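4.2 Wear on the felt

I'll admit I expected the cheap balls to go bald first, and I was wrong. We asked 30 club players to rate used balls by feel alone, and most of them called the Caltik ones "livelier" than the Vimis ones, even after 100 games. My own hunch is that players go by the sound off the racket (I certainly do!) and hardly think about the fluff at all.
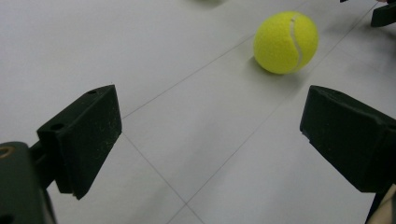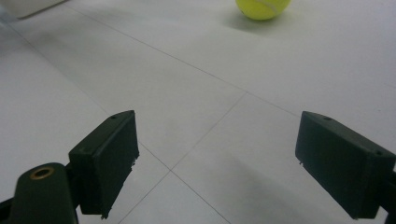

Figure 3. A tennis ball on a tiled floor, with part of the curved seam showing in both views.

Bounce was another matter. On the hard court at Quiroga we logged 399 drops, and the scores spread out far more on chilly November mornings than we'd planned for. I've left those drops in, and section 4.3 goes through them by temperature.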